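Trying the Vedel wrist camera against the Skeron

13/08/2021

I have had two small wrist cameras on the bench since July and I said I would write something up once I had used both on the same arm. The arm is the Clutwood I bought second-hand last year, with its own two-finger gripper and the Shehu controller. Nothing else was changed between the two cameras apart from the bracket, which I had to print again for the Vedel as its screw holes are set closer together.

Fitting the Skeron took 18 minutes. The Vedel took most of an evening. The plug is on the side, so the cable fouls the wrist joint when it turns past a certain point, and I ended up running it back along the forearm with four cable ties. The Skeron plug comes out of the back and needs none of that.

Both cameras showed up in the controller software straight away. The Shehu asks for a name and a frame rate and then leaves you alone. I kept the rate low on both as the controller gets sluggish when it is recording and moving at the same time.

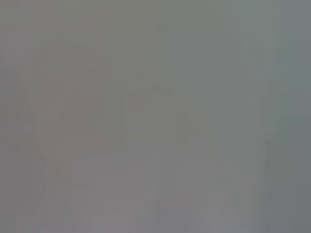 Colour is what I wanted to compare first, as I would like the arm to sort things by colour before I try anything cleverer. The two cameras differ a good deal in this, and the settings page matters more than I expected. At low contrast a red can fade to something like the dusty pink patch on the left, and a simple threshold on red would have very little to work with there. The khaki patch beside it is even closer to the grey. My sorting script looks for strong colour and a clear outline, so it needs a much better picture than that before it can do anything useful.

I wrote a short test that saves a still each time the arm stops, and let it run until I had 171 stills from each camera. The Skeron was the more even of the two. Its colours are a bit dull but they stay dull in the same way, so one set of numbers in the script will do for a whole run. The Vedel has stronger colour when it is happy, but it keeps adjusting itself, and I had to redo the numbers three times. There is a box to turn the automatic adjustment off. It goes back on after a restart, so I now set it from the start-up script.

Close focus goes to the Vedel. With the gripper nearly down on the table it still gives me an edge I can use, where the Skeron has gone soft.

For now the Skeron is back on the arm, mostly for the sake of the cable. I have ordered a right-angle plug for the Vedel and will try it again when that comes. If anyone has the older Shehu firmware and can tell me whether the camera settings survive a restart on it, please leave a comment.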